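Festivals and Customs – Handout 4: Well dressing at Grikness
Costlow Evening Classes, August 2020

Well dressing is the custom of decorating a spring or well with pictures made from petals, moss, seeds and bark. At Grikness it takes place each May, when the village's two wells are blessed.

The picture is built on a wooden board with a shallow tray of clay. The board is soaked first so that the clay stays damp. The design is drawn full size on paper, laid over the clay and pricked through with a pin. The outlines are then marked with seeds or small cones.
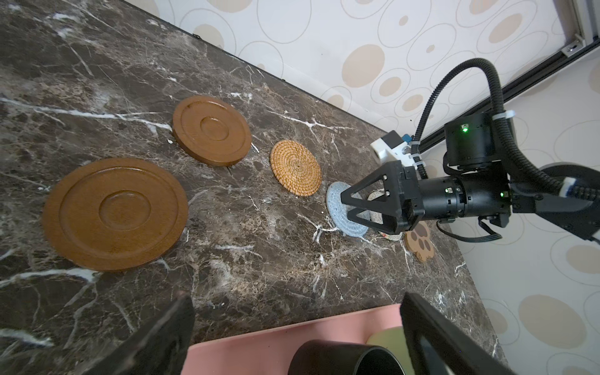

Why are the petals put on last?
They fade sooner than anything else on the board. Moss, bark and seeds keep their colour for much longer, so they can go in a day or two earlier.

Petals are laid from the bottom of the board upwards, each row overlapping the one beneath, like roof tiles. Rain then runs off the surface – at least in theory.

The main board at Grikness uses 800 hydrangea petals for the sky alone. The smaller one, at Ferngate, uses 300. Both stay up for a week.

Reading for next time: Vasiliauskas, chapter on water customs, up to page 46. Bring a pencil and a sheet of plain paper.

Shares 76 | Comments 0

Recent handouts
Handout 3: Maypoles and ribbon dances
Handout 2: Harvest loaves
Handout 1: What is a custom?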